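3. Storing stemmed cups on an open stand

Stemmed cups are a lovely problem for anyone who cares about shelves. A tumbler is easy: it stacks, it sits flat, and it can be shoved to the back of a cupboard without much thought. A goblet has a wide bowl at one end, a flat foot at the other and very little in between, so two of them side by side take up far more shelf than they seem to deserve. In the household part of our study, which ran through July, we visited 19 homes in Skirklow and asked people to show us where their stemmed cups lived. Three answers covered nearly all of them: upright on a shelf, upside down on a shelf, or hanging by the foot from something.

The hanging group interested us most. People who hang their cups tend to have strong feelings about it! One couple in Leka had moved house with a cup tree wrapped in a bath towel on the back seat, while their plates went in the van. Hoxha had already noted in our pilot visits that owners of such stands talk about them as part of the room, in the same breath as a lamp or a vase, and our longer interviews bear this out.
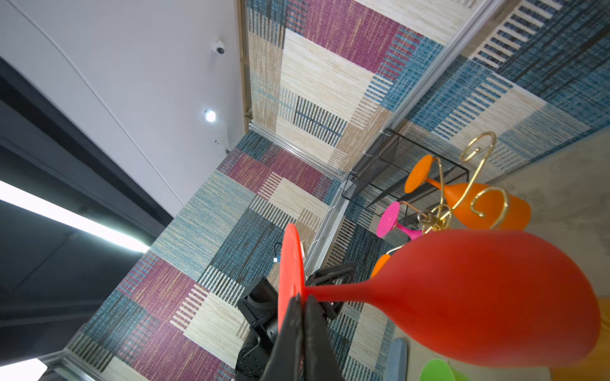
What makes hanging work is the stem. A person loading a stand will nearly always take the cup there, between finger and thumb, then turn it over so that the foot comes uppermost. The turn looks like nothing, and yet most of the skill in the task sits inside it. The foot has to clear the neighboring branch, the bowl has to swing past whatever is already hanging below, and all of this happens while the stand itself is free to rock a little on its base. Our participants slowed down noticeably at this point, even the ones who were chatting happily to us the whole time.

3.1 The stand and the cups

For the close study we wanted a stand with some character. Plain rows of straight pegs are easy to describe and easy to load, but few of the homes we visited had one. The decorative kind, with scrolled branches going off in several directions, was far more common, and it asks much more of the person using it. Each branch offers a slightly different angle. A cup that hangs nicely on one may tilt on the next, and the only way to find out is to try.

We used plastic goblets in strong, plain colors. Color turned out to be a real help when we talked through the task with participants, because "the pink one under the other pink one" is quicker to say and to write down than any numbering scheme we came up with. It also made the half-loaded stand a cheerful thing to look at, and we will admit that this kept our spirits up during the 38 trials.
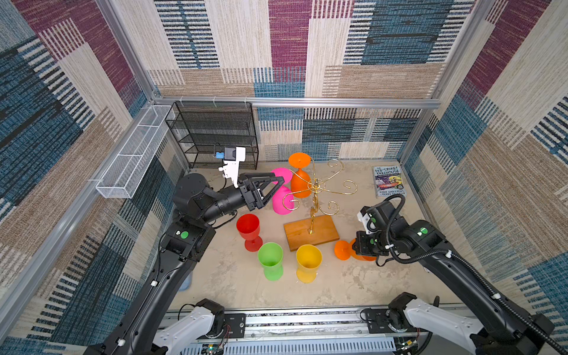
Figure 2. The cup tree on its wooden base, partly loaded, with an orange goblet hanging upside down from the top and others on the floor around it.

3.2 Order of loading

We had expected people to fill a stand from the bottom up, as one fills a bookcase. Several did. But a good number began at the top, and when asked why, they spoke about reach: the top branches are the easiest to get at while the stand is bare, and starting there gets the first cup safely off the table. The price comes later, when a wide bowl hanging high up covers the approach to the hook beneath it. Bujar Hoxha calls this the "umbrella" effect, and the name has stuck with the whole group.

The cups waiting their turn matter too. Left close to the base, they crowd the space in which the hand has to work. A goblet lying on its side is awkward in its own way: the rim and the edge of the foot both touch the surface, so it rests at a slant and likes to roll in an arc. Two participants from Prorkgate cleared a strip in front of the stand before they hung anything at all, and we found their sessions a pleasure to watch. We return to this habit of clearing first in Section 4, where the Skerska shelf data show something very similar with mugs.
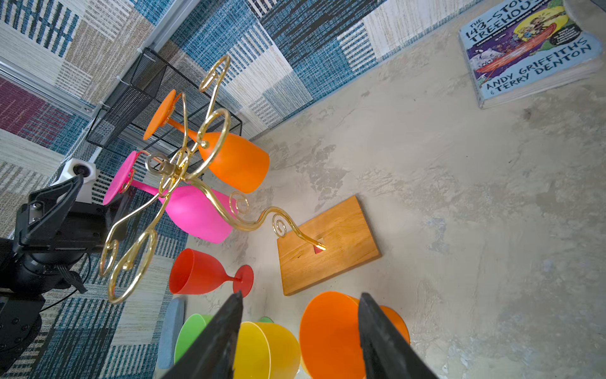
Figure 3. Orange and pink glasses hanging from the scrolled branches, seen close up, with a red glass lying on its side below and more cups grouped nearby.

3.3 When a stand counts as full

Fullness proved harder to define than we had hoped. Counting hooks gives one answer, but owners often stop sooner, leaving a branch free so that a cup can be lifted away without knocking its neighbor. We therefore recorded a stand as full when the person loading it said that it was, and noted any unused branches separately.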